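Secondhand Clothing in Skakby: Student Project Report
Joni Peltonen and Iida Hämäläinen

2. Background

Our project looked at what happens to clothes that people in Skakby no longer wear. Our supervisor, Tiina Laaksonen, suggested we keep to everyday tops, which make up most of what the Prilard thrift store takes in.

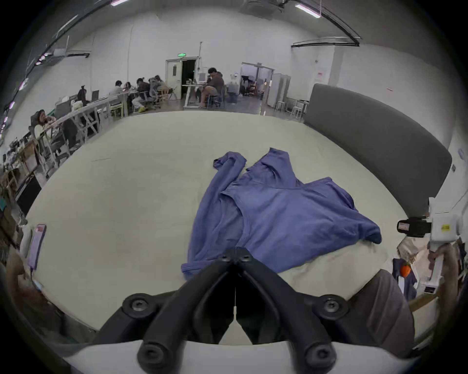 We sent a short survey to 467 households in December and got replies from nearly 50. Most people said they give clothes away when they change size or get tired of a color. Wear and tear came much lower on the list. Several wrote that they keep things for years before deciding — one called it "the maybe drawer."

3. Store visit

Pentti Rissanen showed us the sorting room on a Sunday, when the store is closed. Tops are priced by fabric and condition. Anything with a stain goes to the rag bin, even if the stain might wash out. He said wool sells fastest and plain cotton slowest.

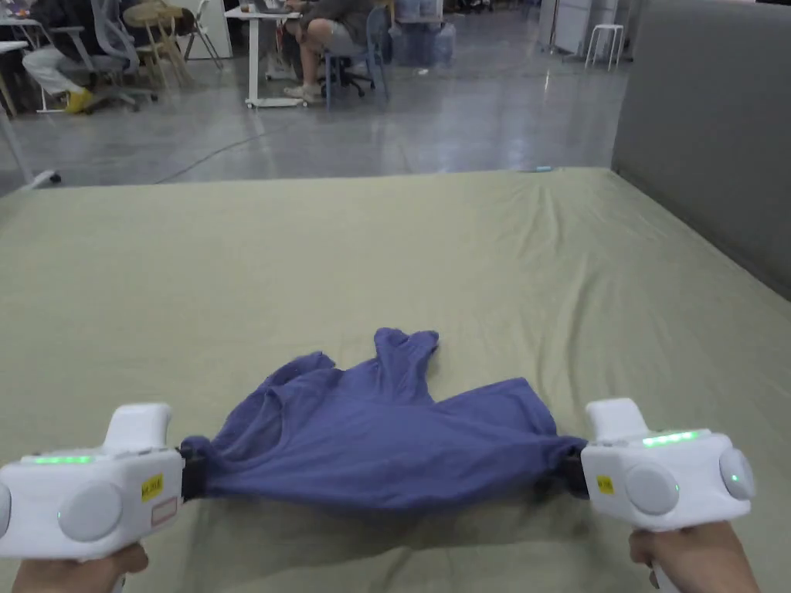 Figure 2. A blue-purple T-shirt held by its lower edges.

We did not get sales records from the store, so the pricing section relies on what Pentti told us.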